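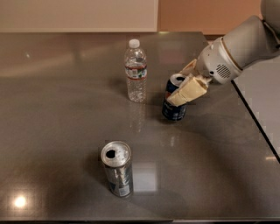 Rellar gloss tabletop, dark gray
Sold by Itora. Page updated 2022-07-08

Quick version: a wipe-clean table surface for break rooms, snack corners, shared kitchens. Places where drinks get put down and left. High polish, dark gray, reads a little browner under warm bulbs. Order the top alone or with the Minami legs (black or white, same price).

What you get
One top, edges finished all the way round
Mounting screws and a paper template
Felt pads, one sheet
Care card — keep it, the warranty number is on the back

Legs ship in a seperate box. Sometimes a day apart. Please don't call us till both have had a chance to show up.

Finish
Full gloss. Not satin, not the eggshell one we used to do (discontinued, sorry, we still get asked). It reflects. Overhead lights show up in it, bottles and cans too, a long soft streak under each one. Some people love that, some people want the Humano matte instead. Order a sample chip first if you're on the fence. Chips are free, limit 3 per address. 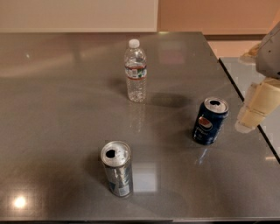
Opened cans are most of what these tables see in a working day, so the surface is sealed on top and along the edges. Soda, energy drinks, water, all fine. Wipe sticky rings the same day if you can. Left over a weekend they still come up, just takes warm water and a bit more elbow.

Cleaning
Soft cloth, warm water, drop of dish soap. Dry it after or you'll see streaks, dark gloss shows everything. No scouring pads. No powder cleaners. Glass spray is ok now and then. Dried sugar — lay a damp cloth on it, go away for five minutes, come back.

Don't drag things with rough bottoms across it. Stoneware mugs are the worst for this. Aluminum cans and plastic bottles, no trouble in our own lunch room, and that one's been in since November.

Sizes and stock
Small square, seats two, 980 in the warehouse
Long, seats six, 2,446 in the warehouse
Round is out, back when its back, ask to be put on the list

Trade orders: talk to Nanami Kinoshita on the sales desk. She'll want a floor plan or at least the room measurements, plus whether you've got an elevator. The long top does not go round tight stair corners. We have tried.

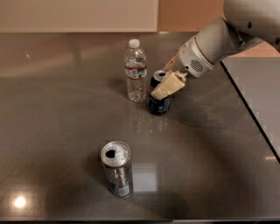
Do I need coasters for cold cans and bottles?
Not for the finish. A bit of condensation won't hurt it, just dry the surface when you clear up. Hot pans are a different story, use a trivet.

Fitting
Two people for the long one. Lay it face down on a blanket, tape the template on, drill only as deep as the mark. Takeshi Nakajima in our workshop wrote the instructions and answers the fitting line most mornings, so if step four makes no sense, ask him. Tighten the legs again after the first week.

Returns
Thirty days, unused, in the original box with the corner protectors. Tops that have been drilled can't come back. Damage in shipping — take photos before you unpack the rest and send them with the order number, we'll swap it.

Matching shelf and bench seat are listed under Rellar accesories. Same gray, same polish.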